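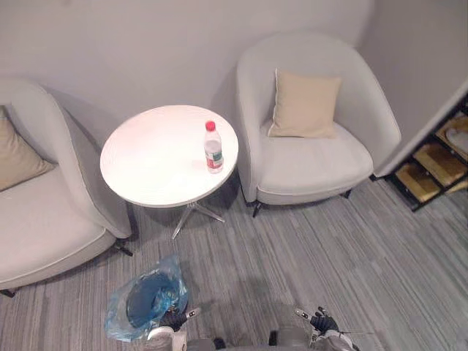
The sitting corner, with the small round table between the two armchairs.

From the house team: bags, bottles and the sitting corner

Many of you use the sitting corner on the second floor at Widham, and we are glad for it. In March we asked what you would like to see better there, and most of the answers were about small things. I try to answer them in this item.

The first thing is the trash bin. It is a small one and it gets full quickly after lunch. From now on it will be emptied two times a day, at 11 and again before the evening closing. We stay with the blue bags. Steltska has sent us a new box with 200 of them, and they are kept in the cupboard next to the copy room. If you find the bin full, please feel free to change the bag yourself. Tie the old one and leave it beside the cupboard door, the evening team will take it down.
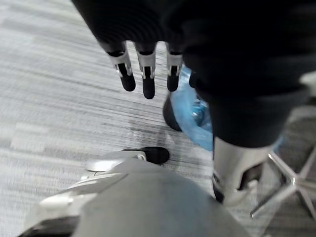 When you put a new bag, fold the top well over the edge of the bin, all the way around. If the bag is only hanging inside, it slides down with the first heavy thing and then somebody must take it out by hand. Drinks should be poured out in the kitchen before the cup goes in. Water bottles with a deposit do not belong in this bin at all, there is a crate for them under the kitchen sink.

The second thing is the carpet. Several colleagues wrote that it looks tired near the chairs. Modise will clean it in April 2021, together with the two armchairs. For one night the chairs and the table will stand in the corridor. Please take your personal things with you, also what you keep on the low shelf. Shoes without an owner will go to the reception, where they wait for you.

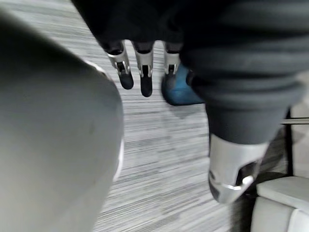 Gray carpet near the chairs, to be cleaned this month.

The cushions belong to the chairs, so please do not carry them to the meeting rooms. One was missing for a week and came back with a coffee spot.

If you have more wishes for this corner, write to me or put a note in the box by the stairs. A reading lamp is already on my list.

Ghislain Sawatzky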